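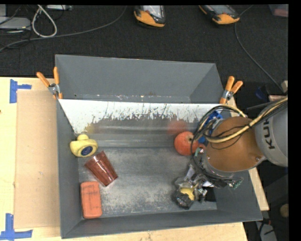 Plesato Play Center, Main Building
Opening and Closing Safety Checklist, with Inspector Comments
Inspection date: 12 February 2025
Areas covered: entrance, toddler room, main play floor, party room, restrooms, kitchen hatch, outdoor yard
Ratings used: OK / Fix / Close off

Items rated Fix must be dealt with before the March inspection. Items rated Close off stay out of use until they have been signed for at the front desk.

1. Entrance and front desk

1.1 Front door closes fully without slamming. OK
1.2 Finger guards in place on hinge side of both doors. Fix
Comment: The guard on the inner door has come away at the bottom. A small child can get a finger behind it. Replace the full strip. Gluing the loose end was tried last year and did not hold.
1.3 Inner gate latch cannot be worked from the play side by a young child. OK
1.4 Mat lies flat. Fix
Comment: Corner nearest the shoe rack curls up. Turn the mat around for now and order a new one with a heavier edge.
1.5 Sign-in sheet matches people in the building. OK
1.6 First aid box stocked and in date. Fix
Comment: Eye wash is out of date. Clindico refill pack has been ordered. Gauze and tape are fine.

2. Toddler room

2.1 Outlet covers fitted. OK
2.2 Shelving fixed to wall. OK
Comment: Pulled on every unit from the top. The book unit moves slightly but the bracket is sound.
2.3 Toys checked for small parts, splits and loose pieces. OK
Comment: Anything that fits through the test tube goes out of this room, even if the package says it is suitable. Squeeze toys need to be pressed hard as well as looked at, as splits along a seam only open up under pressure.
2.4 Toys that go in mouths washed and fully dried. Fix
Comment: The wash log has gaps. Hollow toys with a hole in the bottom hold water and should be squeezed out and left with the hole facing down overnight. Cut one open from each batch every few months and look for mold. If one has it, throw out the batch.
2.5 Toy bins free of sharp edges, rust and flaking finish. Fix
Comment: Run a gloved hand along rims, corners and any dividers. Surface wear on a floor or wall is acceptable where it is smooth. A finish that lifts under a fingernail is not acceptable in this room, and the bin should be swapped for a plastic one.
2.6 Changing table strap works. OK
2.7 Crib mattress fits tightly. OK

3. Main play floor

3.1 Climbing frame bolts tight and capped. Fix
Comment: Two caps missing under the slide platform. Bolts themselves are tight. Spare caps are in the drawer with the Indonia manual.
3.2 Netting without holes or loose ties. OK
3.3 Slide surface and side rails. OK
3.4 Padding around posts. Fix
Comment: The padding has slipped down on the post beside the ball pit and leaves bare metal at adult head height. Low risk to children, but parents lean in there all day. Slide it back up and add a strap.
3.5 Ball pit emptied, floor checked, balls cleaned. OK
Comment: Count after cleaning was 1,254. Crushed and split balls were taken out before the count. The pit needs at least 1,000 to cover the floor padding properly, so no order is needed yet.
3.6 Lights working. OK
3.7 Posted capacity sign readable from the gate. OK

4. Party room

4.1 Folding tables lock in the open position. Close off
Comment: Table 7 drops at one end when leaned on. Moved to storage and tagged. Do not bring it back for a busy booking. Table 9 was stiff but locks every time.
4.2 Chairs stable. OK
4.3 High chair harnesses complete. OK
4.4 Balloon pieces picked up after each party. Fix
Comment: Found scraps under the radiator cover. This is a choking risk and has been raised before. Sweep first, then get down and look with a flashlight.
4.5 Allergy sheet filled in for each booking. OK

5. Restrooms

5.1 Hot water at children's sinks within limit. OK
5.2 Step stools have rubber feet. OK
5.3 Cleaning products locked away. OK
Comment: Key was hanging next to the cabinet. Moved to the desk.
5.4 Stall doors can be opened from outside in an emergency. OK

6. Kitchen hatch

6.1 Hatch shutter stays up. OK
6.2 Hot drinks served with lids. OK
6.3 Fire blanket and extinguisher in place and in date. OK
6.4 Floor dry behind counter. Fix
Comment: Slow drip from the dishwasher hose. Rawashdeh Plumbing has been called. Keep a tray under it and empty the tray at closing.

7. Outdoor yard

7.1 Fence boards and gate. OK
7.2 Sandbox covered overnight. OK
7.3 Rubber surface under swings. Fix
Comment: Edges have shrunk and left a gap wide enough to catch a toe. Fill before the yard opens for spring.
7.4 Swing chains and hooks. OK
Comment: Light wear on the left hook. Look at it again in March.
7.5 Water table drained and turned over. OK

Closing notes for staff

Write the item number next to any repair in the log. "Fixed toy thing" does not tell the next shift which toy.
Broken toys go in the trash outside. Do not leave them on the desk, where children reach for them.
Keep the completed sheet in the blue folder behind the desk.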